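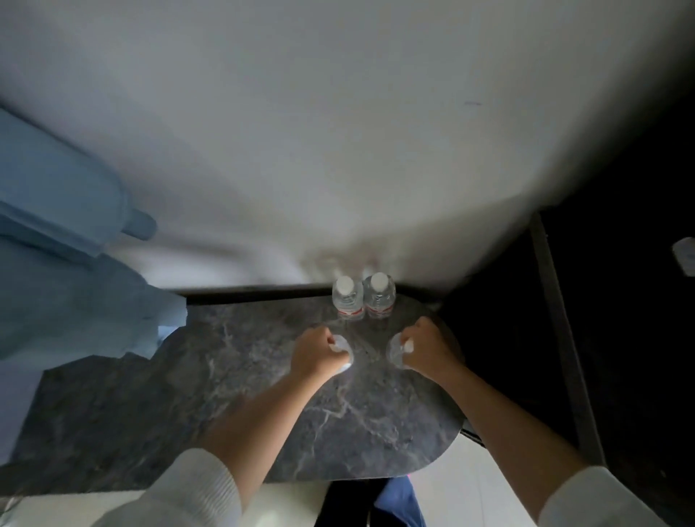 Drudo recrute deux personnes pour la préparation des chambres et des salons de sa résidence Colta, à Nillomlow. Le poste couvre la remise en ordre des pièces après chaque départ : tables et plans à essuyer, linge à plier, emballages à ramasser, eau à disposer pour les arrivants. Dans chaque pièce, deux petites bouteilles d'eau sont posées côte à côte au fond de la table, contre le mur, bouchons vissés, et les morceaux de plastique transparent froissé ne restent pas sur le plateau. Les tables à motif marbré se nettoient au chiffon doux, sans produit abrasif.

Vos tâches
Débarrasser et essuyer les surfaces
Trier les déchets (plastique, papier, verre)
Plier et ranger les textiles
Vérifier les stocks d'eau et de produits d'accueil
Signaler les taches et les petits dégâts sur les murs et le mobilier

Profil
Aucun diplôme n'est demandé. Une première expérience en hôtellerie ou en entretien est appréciée. Le travail se fait debout, avec des charges légères. Il faut lire le français pour suivre les fiches de chambre. La formation est assurée sur place pendant les premiers jours.

Conditions
Contrat à durée indéterminée, 39 heures par semaine, horaires de jour. Travail un week-end sur deux, repos compensé dans la semaine. Tenue fournie et entretenue par Drudo. Repas de midi pris en charge. Prime annuelle jusqu'à 1000 euros selon l'ancienneté. Le bâtiment Tautahi, voisin de la résidence, dispose de vestiaires et d'un local à vélos.

Candidature
Envoyez un CV et quelques lignes sur vos disponibilités au service du personnel de Drudo, résidence Colta, Nillomlow, en indiquant la référence 1513. Les entretiens ont lieu sur place en avril.

Annonce publiée le mardi 14 avril 2026.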